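Bondstead closing the Dovildale branch – what's everyone doing with their savings?

Bondstead members' board > Everyday banking

mulligan_saver
Letter came Sunday, hand delivered, so somebody at Bondstead still believes in shoe leather. Dovildale branch shuts in August. My passbook account becomes "app first". I have 938 pounds in it and a phone that can't hold a charge past lunch. The nearest branch after that is Ernville, and I walked part of the way to see if I could stand it.

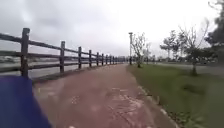
The path, looking along the fence.

It's a pleasant enough walk, but I'm not doing it to pay in a cheque.

Nii Addo
You can pay cheques in at the post office counter. Ask for the deposit envelopes before the branch shuts, they won't post them to you afterwards. Took me 2 phone calls to find that out.

thirumalai_v
Or use the app. It takes a photo of the cheque and you're done. I don't see why the rest of us should fund a building so people can have their book stamped.

mulligan_saver
I like having my book stamped. It's the most excitement my interest ever gets.

BinduP
Thirumalai, the app wouldn't take my mother's cheque for 1079 because it was over the limit. It told her to visit her local branch.

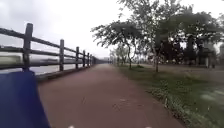 So we went in, queued, and the lad on the desk suggested she try the app. She's moving the lot to Mulligan, who at least answer the phone.

Manikandan S
Mulligan charge for paper statements, Bindu. Check before she signs.

BinduP
She knows. She says it's cheaper than the bus.

Revathi Varma
Can I ask about cash? I was told the withdrawal limit at the post office is 200 a day, and I pay my window cleaner and the choir in notes.

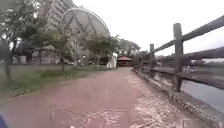

It used to be whatever I wanted as long as I brought the book and looked respectable.

Nii Addo
Mine's higher than that, Revathi. I think it depends on which card you've got. Ring them and get it in writing.

thirumalai_v
Or pay the window cleaner by transfer.

Revathi Varma
You've not met my window cleaner.

mulligan_saver
Rang this morning. I was number 2 in the queue until five past eleven, then I was number 2 again. Will try after tea.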